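Tuesday, September 18, 2018. Kerkville, back bench.

Second day with the Troltenley kitchen package, the household simulator we have on trial from Lillen. I promised everyone I'd write down my impressions while they were fresh, so get a coffee, because I do go on a bit. The install was painless (bless them, the license key worked first time) and I spent the morning just wandering through the rooms and getting a feel for how they're furnished. 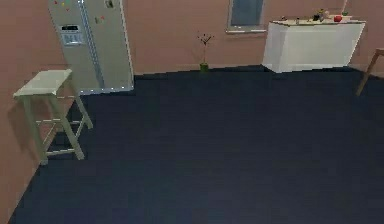
Troltenley kitchen, high view toward the back wall.

I'm rather fond of this room! The fridge has its dispenser and even little magnets on the door, and the stool casts a proper soft shadow. The cabinet front is plain white with no handles to be seen, so I've written to Lillen asking which of the cabinets open. The trial covers up to 32 rooms, and the full license is 800 a year, a fair price to my mind if the contact physics hold up. That's what I want to test against our Czerwiński runs before anybody signs anything.

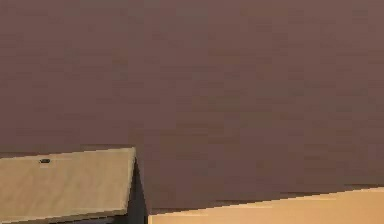
Igor Grabowska

The close view needs more thought. There's a tan panel low on the left with a small dark slot in it, a peachier surface to the right, and a great stretch of plain mauve over everything else. I can't say for certain what each piece is, and at this resolution the edges go stair-stepped, so I'd like to see the same view rendered larger before I judge it. Our own policy would have very little to go on with that much flat color. Ask Lillen whether the wall and counter textures can be swapped, and at what cost in speed.

Still to do: rerun with seed 504, save the logs to the shared drive, and read the chapter on lighting.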